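Proceedings > Darndale Workshop on Learning by Showing > Papers > Section 3

3. Collecting the Demonstrations

3.1 Two ways of showing

We should say at the start that we came to this work with a strong liking for hand guiding, where the person takes hold of the arm and moves it through the task as you might guide a child's hand around the letters of the alphabet. It is a friendly way to teach, and most people take to it within minutes. In the earlier Loltberg trials it was the only method we used, and we still use it here for every task that needs a single arm. The trouble begins when both arms have to move together. A person has two hands, and each arm wants both of them at one time or another, so our demonstrators found themselves hugging one arm while reaching for the other (Ebise Chala, who is the tallest of us, managed it best, and even she did not enjoy it).

For the tasks with two arms we therefore moved to remote control. The demonstrator sits at a desk beside the robot and works a pair of small handheld controllers, one for each arm, while watching the view from the head camera on a screen. The control program, which we call Pulosance, takes the motion of each hand, scales it down, and passes it along to the arm on the same side. Squeezing the controller closes the gripper, and letting go opens it again. There is also a foot pedal that holds both arms still, so that the demonstrator can put their hands down, rest, scratch their nose and pick up where they left off. We added the pedal late and wish we had added it in the first week.

3.2 The table and the blocks

The task in this section is a plain one: bring the colored wooden blocks together near the middle of the table, using whichever arm is better placed for each. We laid brown paper over the white tabletop before recording. Phong Phùng suggested it after noticing how hard it was to judge depth on a bare white surface, where the soft shadows beneath the blocks nearly vanished on the screen, and our demonstrators told us they felt much surer of their reach once the paper was down. It does crease a little as the days go by. We left the creases alone, on the grounds that real tables are seldom perfect either.

Demonstrators were asked to look over the table before moving, then to choose an arm, and only then to begin. We gave no rule about which block to take first. Some people always worked from the left, some began with whatever was nearest the middle, and one changed her mind so often that her recordings are a small study in themselves. In all we kept 167 demonstrations, each recorded at 30 frames per second and none longer than 600 frames. Where a demonstrator fumbled a block and recovered, we kept the recording whole, because a learner that has only ever watched tidy work has little to go on when its own work becomes untidy.

3.3 What the demonstrator can see

A matter that took us longer to appreciate than it should have is that the arms get in the way of the view. Standing beside the robot, you simply lean over and look around an arm. At the desk you have only what the head camera gives you, and a block on the far side of a forearm may be half hidden at the very moment you wish to reach for it. Figure 3 gives a fair idea of the problem: the yellow and orange blocks are in plain sight, while the green one is partly covered by the arm on the right. McIntyre, our name for the learned controller, receives this same view, so whatever troubles the person will trouble the learner too.

Figure 3. The block task from the head camera. The left gripper is closed and empty; the forearm on the right hides part of the green block. 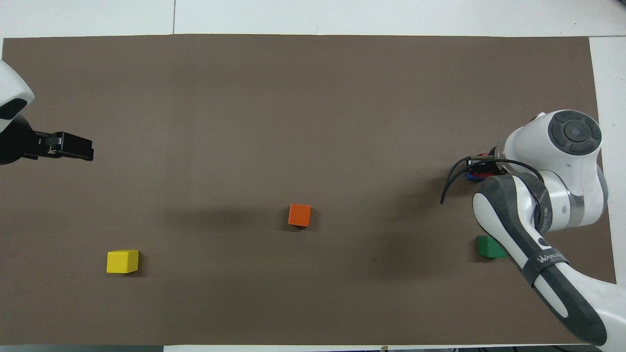
Our more patient demonstrators soon formed the habit of drawing an arm back a little before choosing their next block, and we came to encourage this in everyone. It costs a second or two each time, and it makes for a longer recording, but the intention behind each reach is a good deal easier to follow when we play the demonstrations back.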